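Notebook 2/9/26 - duplicate finder, second pass

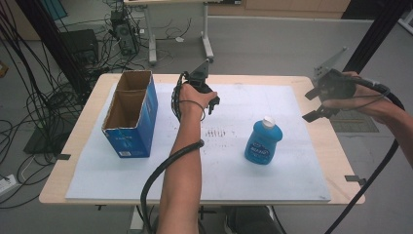
Bench, blue box on the white board.

Great session! Pointed Gorkar at the old Harngate share and it picked up 23 duplicate folders in one go - even the ones with the odd colour-code names. Hashing only the first block of each file is so much faster. Two false matches, both empty logs. Must skip zero-byte files before Majdi tries it.

2 comments
Raed Majali: Love it! Does it follow shortcuts?
Majdi Azar: Not yet - on my list.

Shares: 4

Recent entries
Smadi index rebuild
Baltmont backup notes, April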